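We use cookies to keep you signed in to the list archive. Accept / Manage settings

From: Imogen Treloar
To: kulten-users
Date: 2 June 2021
Subject: Re: [kulten-users] Battery percentage stuck after March update

Liam Hebden wrote:
> Since the March update my Kulten phone sits at 5 percent for
> an hour, then shuts off with no warning. Full charge reads
> fine. Is the cell worn out or is this a software fault?
> Wiping the cache did nothing.

Liam,

Probably neither. The update replaced the charge table but kept the old learned capacity value. If that value was wrong before, the new table makes the error show up at the low end.

Open the service menu and look at "learned cap". Mine said 2000 on a phone that could hold far less. Tyson's was off in the same direction. The gauge will not correct it on short top-ups. It needs a full discharge, a rest with the phone off, and an unbroken charge to full. Do that twice. 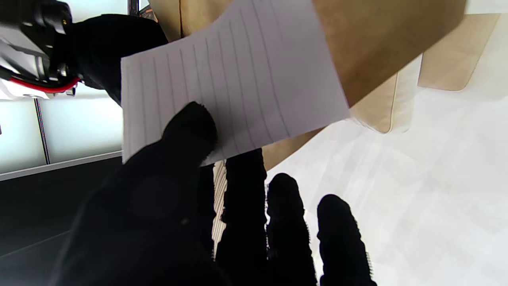 2 min read

Use the wall charger for this. A laptop port limited to 900 mA will sometimes drop out near the top, and the gauge then throws away the whole cycle. The log line to look for is "cap update accepted". If you see "cap update skipped", the charge was interrupted.

If the value still does not move after the second cycle, the cell is suspect. Ruvareo sells a replacement, but check the connector first. There are two versions of the board and the plugs are not the same width.

Sulastri, do you still have the older build? I would like to compare its table with the current one before I file anything.

Imogen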